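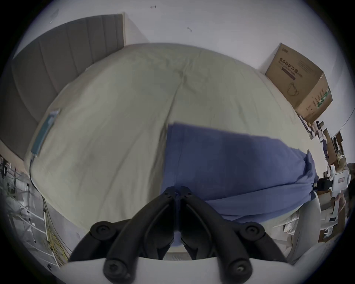

A blue cloth on the pale duvet.

The guest house at Sellthorpe has adopted a revised policy on the care of household linen, effective from July. I set out the main points on this blog for the benefit of returning guests, several of whom have written to ask why their rooms now feel different.

For many years all bedding was sent to a commercial laundry in Kiden. The service was dependable, but the sheets came back stiff, and the charge had risen to 481 a month by the spring. Chantelle Ngubane, who managed the linen store before me, had long recommended that washing be brought back to the house. Her recommendation has now been accepted in full.

All items are washed at a low temperature and dried on the line when weather permits. Fabric softener has been withdrawn — it left towels less able to take up water. The inventory stands at 184 pieces, and each is inspected for thin patches before it returns to the shelf. Worn sheets are cut down for pillowcases or dust covers.

Guests staying longer than a week may request a change of bedding at any time before 10 a.m. Personal clothing may be left on the bed for collection.

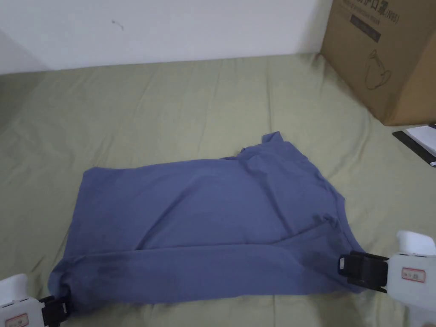 Mending and Repairs

Small repairs are carried out on the premises. Larger work is passed to Mahlangu, a tailoring shop in the village, and is normally returned within 2 weeks. Guests are asked to report tears and missing buttons promptly, as a short seam takes far less time to close than a long one. Repairs to house linen are made at no cost to the guest.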